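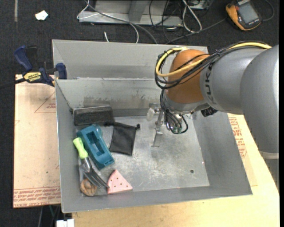
KUKA arm over the metal bin at the Bozsik lab, Fernmont. Mixed items on the left half of the floor, garden cultivator included.

Visit report: Bozsik open lab, Fernmont, December

The afternoon session covered picking from a bin, taught by remote control. The operator sits at a desk 4 meters from the cell and moves the arm with a handheld controller called Plusta. Arm position and gripper opening are logged for each attempt. The log goes into Irero, the lab's training software.

An operator records 100 picks per set of items, then the set is changed. Sessions are limited to 30 minutes. Visitors were allowed one try each. Mine took three approaches, mostly because I misjudged the height of the fingertip above the metal floor.

Flat things are the hard part, according to the staff. A drawstring pouch gives the finger little to get under, and items lying near a wall leave little room for the wrist. Hand guiding was dropped for bin work last year, as the operator's arms blocked the camera view. It is still used for simple placing tasks on the second cell, which was not running.

Slides were promised by email. Parking is 40 meters past the main gate.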